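The Inheritance of Dondmont

By order of the Registrar, the estate of the late baker of Dondmont was opened on February 14, 2020. Two heirs presented themselves. Imad Karam claimed the house. Noman Chaudhry claimed the recipe book, which had been kept in a locked drawer for 14 years.

The Registrar read the will aloud. It directed that neither man should receive anything until both had eaten breakfast together on 3 mornings.

Mr. Karam objected in writing. Mr. Chaudhry did not reply – he had not spoken to his cousin since the funeral of their grandmother. The objection was entered as item 2589 and dismissed.

On the first morning they sat in silence. On the second, Mr. Karam asked for the butter.

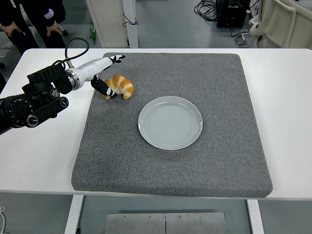 A croissant and an empty plate.

On the third morning the Registrar arrived at nine to collect their signatures. The cousins asked her to wait in the hall. They were arguing about their grandmother's oven, and neither had finished his coffee.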